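I've been using the Arkum pill organiser since last July, so I reckon I've earned the right to have opinions on it. I paid for it myself, nobody sent it to me, and I've dropped it down the stairs twice.

A bit of background first. I take four different things for two different conditions, plus a vitamin D that my GP is keen on and I'm rather less keen on. One has to go in first thing on an empty stomach. One has to be with food. One is a bedtime job, and the fourth I take at lunch and at teatime, which is the awkward one, as you'll have guessed. For years I managed the whole lot out of the boxes, lined up on the windowsill, and I was pretty smug about it until the morning I stood there with a glass of water and couldn't for the life of me remember whether I'd already had the blood pressure tablet. (I rang the pharmacy. They were lovely. They told me what to do and then asked, very gently, whether I'd thought about getting an organiser.)

So I went looking, and there are far too many of them!

## What you get

The Arkum is a weekly tray with seven lift-out pods, one for each day, and each pod has four compartments: morning, noon, tea and bed. The pods click into the tray and you can pull a single one out and pop it in your bag. There's a little timer unit that clips on the end and beeps, and you also get a funnel, a sheet of stickers and a booklet that I've read more often than I'd like to admit.

The timer can hold 12 alarms. I use four of them. If you're looking after somebody else's tablets as well as your own you might well get closer to using the lot, though in that case I'd say get two trays in different colours and don't muddle about with one.

## Filling it

I do mine once a week with the radio on, and it takes me as long as a cup of tea does to go cold. The compartments are a good size. I've one tablet that's a proper horse pill, and it lies flat with room for the others on top, where in my old supermarket box I had to stand it on end and force the lid shut. The bottoms are curved as well, so you can get a small tablet out by pushing it up the side with a finger. That sounds like nothing, but if you've ever chased a tiny round tablet round a square corner at six in the morning you'll know.

The funnel is useless. I tried it once, a tablet got stuck in it, and it now lives in the drawer with the batteries.

One thing the booklet does get right is telling you to check with a pharmacist before you tip anything in. Some medicines have to stay in their original packaging because of damp or light, and I had no idea that one of mine was in that group. It stays in its foil now and I put one of the blank stickers on the lid of the noon compartment to remind me that there's something else to take. It's a bodge, but it works for me.

## The lids

Right, the lids. I have a bit of arthritis in both thumbs, and I'd read some grumpy comments about these before I bought it. They were stiff for the first fortnight, stiff enough that I nearly sent it back. I ended up using the end of a teaspoon. After that they loosened up and they've stayed just about right ever since, firm enough not to spring open in a handbag and easy enough that I can do them without swearing.

They aren't child resistant, and the box says so in quite small print. I'd have liked that a lot bigger. When the grandchildren come the tray goes on top of the wardrobe, full stop.
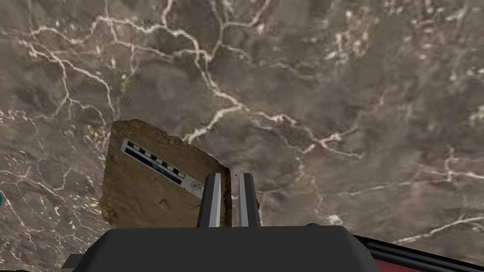

*Brown-grey marble with pale veins, and a flat piece of brown rock.*

## The alarm

I've gone back and forth on this. It's loud, which I wanted, and the button to stop it is big enough to find without my glasses. What it doesn't do is know whether you've taken anything. You press the button, it shuts up, and if you then get distracted by the postman you're no better off than you were before, except that you can look in the compartment and see. To be fair, being able to look is the entire reason I bought the thing, so I can't be too cross.

Setting the times is fiddly. There are three buttons and you have to hold two of them down together while it flashes at you. I've done it twice now when the clocks changed and had to get the booklet out both times. My sister-in-law has the Vītola, which you set from your phone, and hers is far easier to change, but hers also wants charging every few days and sulks if the wifi drops. The Arkum takes two ordinary batteries and I've replaced them once.

The beep itself is four notes going up. There's only the one tune, and you can't change it. My dog has started going to the kitchen when he hears the teatime one, because he's worked out that I have mine with a biscuit.

## Out and about

I took it away with me for a week in Prostisley and this is where the lift-out pods came into their own. I left the tray in the room and carried one day's pod in my coat pocket. It rattles! Not terribly, but in a quiet tea room you do sound like a maraca. I stuffed a bit of tissue in with the noon ones and that sorted it.

The pods don't have your name or the medicine names on them, obviously, so I also carried my repeat slip folded up in my purse. I'd do that with any organiser. If you were taken poorly somewhere, a box of loose tablets wouldn't tell anybody very much. If you're flying, I'd keep everything in the original boxes for the journey and fill the tray when you get there.

## How it's worn

The printing on the lids has started to go. "Morn" is fine on most of them but "Tea" has nearly vanished on two of the pods, which are the ones I seem to grab the most. I've gone over them with a laundry marker. For what they charge I think the letters ought to be moulded into the plastic, with the dots for people who read by touch as well, and if anyone from Arkum is reading I'd put that at the very top of the list.

It's had its two trips down the stairs and came out of both in one piece, though on the second go four pods popped out and two of those came open. I spent a while on my hands and knees with a torch and then chucked what I found and refilled them properly.

Cleaning is easy. Warm water, a drop of washing-up liquid, and then leave the pods open on a tea towel overnight. Do make sure they're bone dry before you fill them. The timer unit clips off, so you needn't worry about getting that wet. The booklet says no dishwasher and I haven't been brave enough to find out.

## Has it made a difference?

It has for me. I used to miss the lunchtime one two or three times a week, which I only found out when I started using this and saw them sitting there. I told the nurse at my review and she was more interested in that than in anything else I said. We had a good long chat about whether I needed to be taking it at lunch at all, and that's now being looked at. So I suppose the box has done something there that I wasn't expecting, just by having a lid I could look under.

What it won't do is tell you whether your tablets get on with each other, or whether you still need all of them. I know people who fill their trays beautifully each week with things they were given for a bad back years ago. If you haven't had anyone go through your list in a while, do ask. My surgery does it over the phone, and the chemist will often sit down with you too. And please don't go stopping anything on your own because a woman on the internet said so.

## What else I looked at

The Vītola I've mentioned. It's lovely if you're happy with apps, and the messages to a family member are a good idea if you've somebody who'd act on them. It was a good deal dearer than the Arkum when I was buying.

The Wililari is the round one, like a cake tin, that turns and gives you one dose at a time and locks the rest away. I had a play with one belonging to a neighbour. I think for somebody who might take a dose twice by mistake it's the safer bet, and I'd have bought one for my mum without a second thought. For me it was too much machine, and you can't put it in your coat.

Or there's the plain supermarket tray for a couple of quid. If you only take something once a day, get that and spend the difference on something nice.

## The short version

**Good:** roomy compartments, curved bottoms, pods that lift out, a loud alarm, ordinary batteries.

**Not so good:** stiff lids to begin with, printing that rubs off, fiddly clock setting, that rattle, and the funnel.

**Would I buy it again?** Yes, though I'd look for it on offer. I'm giving it four out of five, and the missing one is for the lettering.

*Updated 8 June 2025: a couple of you asked whether you can buy spare pods. You can, but only as a set of seven and only in the blue. I've ordered some, so I can fill a fortnight at a time, and I'll add a note if the new lids are any easier on the thumbs.*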